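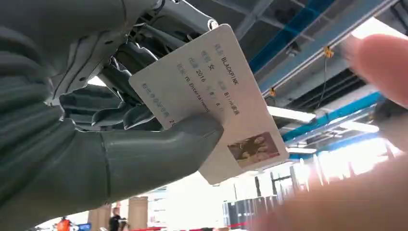

Etiketten und Anhänger im Haushalt beschriften

Karton ab 200 g/m² verwenden, dünneres Material wellt sich im Keller. Bleistift und Pigmenttinte sind lichtbeständig, Kugelschreiber verblasst am Fenster. Schriftgröße mindestens 5 mm. Lochung 6 mm vom Rand, bei Gefriergut Lochverstärker aufkleben.

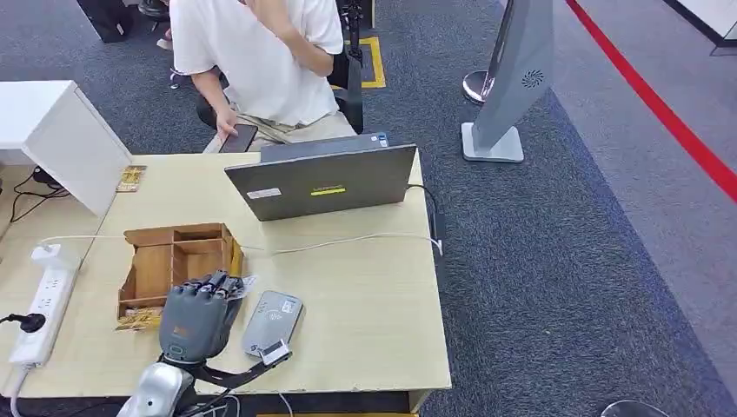 Klebereste von Glas und lackiertem Blech mit Speiseöl einstreichen, 20 Minuten einwirken lassen, mit Kunststoffspachtel abheben. Danach mit Spülmittel entfetten. Auf unbehandeltem Holz kein Öl verwenden, dort hilft ein Föhn auf niedriger Stufe.

Nachtrag Januar 2022: Bei Schraubgläsern das Etikett auf das Glas kleben, Deckel werden vertauscht (Hinweis von Mingxuan Fang).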